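Mevance Bin Picking Service: Frequently Asked Questions

Last revised 28 November 2019

General

What does the Mevance service include?
Mevance supplies picking software, a gripper mount, and on-site setup for customers who already own an industrial robot arm. The arm, its controller, and the hand pendant remain the property and the responsibility of the customer. Grippers may be bought from Mevance or supplied by the customer after review.

Who may apply?
The service is open to warehouses, parcel handlers, repair centers, and teaching laboratories in the areas served by the Skidby and Hiklow offices. Applications from other areas are placed on a waiting list and reviewed each November.

Is a site visit required?
Yes. An engineer must inspect the work area before a contract is signed. Visits are arranged by Irfan Sethi at the Skidby office and by Enda Ó Riain at the Hiklow office.

Items and Bins

What kinds of items can be handled?
The standard package is intended for mixed household goods, toys, small sealed packages, and soft items. Liquids in open containers, live goods, and items with exposed blades are excluded.

Must each item be registered in advance?
No. The current item library holds 2,738 entries and is updated for all customers at no charge. Items outside the library may be placed in the bin, but they are not covered by the pick rate terms in the service agreement.

May we use our own bin?
Customer bins are accepted if the walls are rigid and the bin does not shift when pushed by hand. Metal bins are permitted. Shiny floors may affect the depth readings, and a trial is carried out before such a bin is approved.

Can one bin be divided into sections?
Yes. A divider may be fitted, provided that it is held firmly at both ends. Spring clamps are acceptable during a trial. A bolted divider is required for regular use, and its position must be entered again in the software whenever it is moved.

What does a trial look like?
Customers send a sample of their goods to the trial room, where they are placed together in a bin without sorting. The arm then works through the bin under the supervision of Tanko Ugwu or a member of his staff. A written report follows within ten working days. 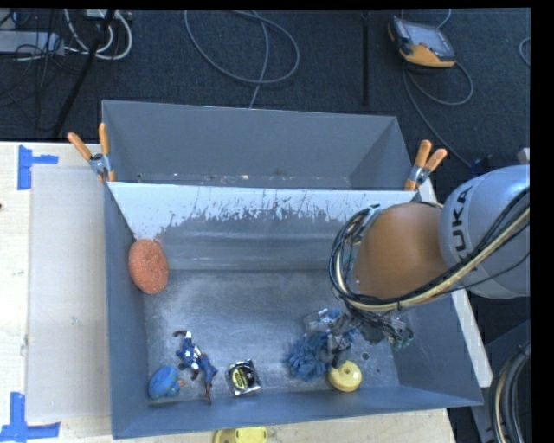
A KUKA arm and gripper over a divided metal bin holding mixed items, among them an action figure and a small package.

How many picks are attempted in a trial?
A standard trial consists of 1,273 attempts. An extended trial consists of 2,464 attempts and is recommended for customers whose goods include clear or reflective wrapping.

Support and Training

Is operator training provided?
Two days of training are included for up to four operators. Further places may be booked through Maj-Britt Halvorsen. Operators must hold current safety certification for their own robot before attending.

How are faults reported?
Faults should be reported by telephone during office hours or through the customer portal at any time. Please have the contract number and the software version ready.

Can the service be moved to another arm?
A transfer is permitted once per contract year. A new site visit is required, and the request must be signed by the account holder. Requests are handled by Naveen Jaiswal.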